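3.2 Surface wear and cleanability of metal storage bins

Shared toys in day care centers are usually kept in open bins, and the inner floor of the bin is the surface most often left out of cleaning schedules. Earlier work in this project (Lappalainen and Nutsugah, Section 2) dealt with the toys themselves. In this section we consider the bin floor, where scratches may hold soil that a single wipe does not remove.

Bins were collected from 18 rooms at the Ondley and Rothe sites. Each floor was divided into four equal zones. A zone was soiled with a starch and milk mixture, left to dry overnight, and wiped once with a damp cotton cloth under a fixed load. Residue was lifted with adhesive film and weighed. The procedure was repeated 10 times per zone, with a full wash between runs. Scratch depth was measured with a contact profiler before the first run only.

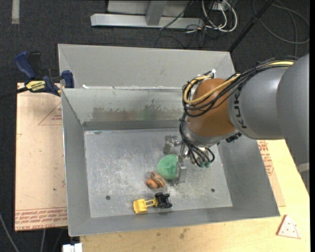 Figure 4. Gray metal bin with toys on the scuffed floor.

Residue rose with mean scratch depth in all four zones. The relation was close to linear for shallow scratches and flattened for deeper ones, where the film may not have reached the bottom of the groove. Residue values for the deepest scratches should therefore be read as lower bounds. Changing the wiping direction had no clear effect.

A second wipe reduced the mean residue by 52 percent. The gain was smaller in the corner zones, where the cloth did not lie flat against the metal. Moon and Cadwaladr reported a similar corner effect for molded trays, although their soil was applied wet and their load was not controlled. Bins from Rothe had deeper scratches than those from Ondley, and site was kept as a factor in the model described in Section 3.3.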